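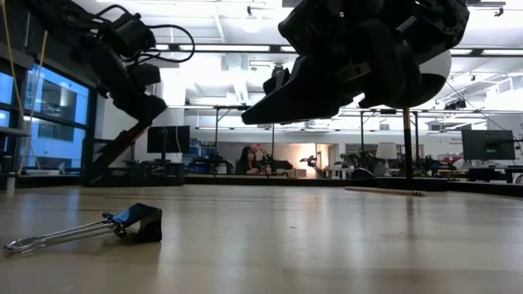

Binder clip and pencil on a light wooden tabletop.

Desk and Workroom Tips: Care and Storage of Binder Clips and Pencils

Mitdale Household Advice Service
Revised 19th May

The following guidance is intended for households and small offices that keep a shared writing table. It replaces the sheet issued in February.

Choosing a clip

A binder clip should be matched to the thickness of the papers it is to hold. A clip that is too small will be forced open beyond its natural width and will lose its grip. One that is too large leaves a deep crease in thin bundles. For bundles of over 100 sheets, two clips placed along the same edge are preferable to a single large one.

Where papers are to be kept for a long period, place a folded strip of plain card between the clip and the top sheet. This prevents marking and keeps any rust from reaching the page.

Handles

The wire handles may be folded flat against the papers once the clip is in position. Bundles then stack evenly in a drawer or box file. To remove a handle, squeeze its two sides together at the base and draw it out of the clamp. Handles should be refitted before the clip is returned to storage, as loose wires are easily lost and will scratch a polished surface.

A handle which has been bent can usually be straightened by hand. Clips with cracked or flaking paint should be discarded.

Protecting the tabletop

Polished wood marks readily. Clips should be lifted from the table and never slid across it. Dust with a soft dry cloth, following the grain. Pencil marks may be removed with a clean white eraser, used lightly, after which the crumbs should be brushed away and the area wiped with a barely damp cloth and dried at once.

Tables placed near a window should be turned end to end twice a year so that the wood fades evenly.

Pencils

Pencils are best stored flat in a shallow tray or upright with the point uppermost. A dropped pencil may have a broken lead inside the casing even where no damage shows; if the point falls out repeatedly on sharpening, cut back 2 cm and try again. Sharpen over a dish or bin, away from the table.

Storage

A tray with 10 small compartments is sufficient for most households. Clips should be sorted by size, with the largest at the back.

Enquiries concerning this sheet may be addressed to Maribel Lozano, Household Advice, Mitdale. Printed copies are available in packs of 48.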